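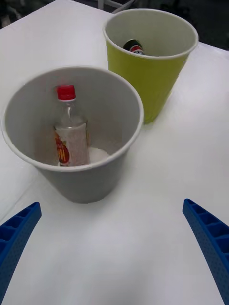

Secondary containment at the bench means placing a small bottle inside a second, open vessel so that a leak or a tipped bottle stays within a known volume. The outer vessel does not need to be special. Paper cups are acceptable for short holding periods, provided the rim clears the shoulder of the bottle by enough to catch a run of liquid. Two cups of different color, gray and yellow-green, each holding one small bottle, make a workable pair: the color identifies the station from a distance and the bottle label is read only at pickup. A tapered wall leaves a narrow base, so the cup is less stable than its opening suggests. A bottle leaning inside moves the load off center.

Course Notes > Handling and Storage > Unit 4

08/08/2023 | Talha Cheema

4.1 Terms

Primary container: the bottle and its cap.
Secondary container: the cup, tray or tub.
Free volume: the volume of the secondary container to its rim, less the part taken up by the bottle below that level.

4.2 Sizing

Free volume must equal or exceed the full contents of the bottle. For the Plorkbridge exercise, use a bottle of 100 mL in a tub of 800 mL or a beaker of 600 mL. Check both and record which has the wider base. The shared tray under the row is rated at 2,000 mL and is not counted as secondary containment for any single bottle.

4.3 Placement

Set cups on a smooth, level, light surface. Drips show sooner on white than on wood grain. Keep colored cups in the same order along the bench for the whole session. Where one cup stands behind another, take the front one first; reaching over an open cup is the most common cause of tipping in the Turndale log sheets.

4.4 Absorbent

Crumpled tissue in the base of a cup will hold a small leak. Replace it after each session and subtract its bulk from the free volume.

Problem set 4 goes to Ayantu Kahsay before the December review.

This site uses cookies to remember your display settings. Accept | Manage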